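wuvano-bin

Task planner and hand controller for two-arm bin packing, plus the episodes it was tuned on. Written at Brernmont for the Haddad tabletop setup. Version of 28th July.

What is in the repository

planner/ picks which object to reach for and which arm to use
hands/ grasp controller for the left and right hands
perception/ bin finder and object masks from the head camera
episodes/ recorded runs, one folder each
tools/ replay, trimming and calibration scripts

The planner runs at 20 Hz and the hand controller runs in its own process. If the planner stalls, the hands hold their last command and do not open.

The task

One open bin stands on a white table between the two arms. Objects are small household packages, mostly tubes, bottles and cartons. The planner assigns each object to the nearer arm, and the other arm waits with its hand raised clear of the bin. Both arms may move at once, but only one may be over the bin. This is enforced by a lock in planner/zones.py. Please don't work around it in your own scripts – Amos did, and we had to replace a finger.

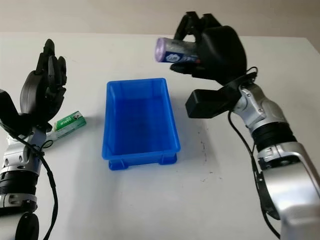 Grasps are chosen from the mask and a fitted shape, either box or cylinder. Cylinders are held across the body with the fingers over the top and a digit underneath. Boxes are held by their two longest sides. Anything that fits neither shape is skipped and written to skipped.csv.

Episodes

There are 1,967 episodes. Of these, 924 have been checked by hand and have checked: true in meta.json. The rest carry only the automatic label, which is too generous about objects resting on the rim.

Each folder holds head.mp4, joints.parquet, commands.parquet and meta.json. Joint angles are in radians. Timestamps are in seconds from the start of the episode. Left arm columns come first.

Running a replay

python tools/replay.py --episode PATH --dry-run

Leave off --dry-run to drive the arms. Run tools/calibrate_head.py first if the head camera has been touched.

Known problems

The bin finder works on colour and will lose the bin under strong yellow light. Shiny forearm shells sometimes end up in the object mask, and masks.py crops them using the joint angles, so a bad calibration shows up there first. Episodes recorded before December have no cable slack field. Thin cartons lying flat are often dropped on the first try, and the planner gives up after 3.

The Gemier driver is needed for live runs and is not included.

Contact

Planner and zones: Priya Obi. Perception: Josée Beaudoin. Episode labels and corrections: Booker Fitzsimmons – send the folder name and the time in seconds.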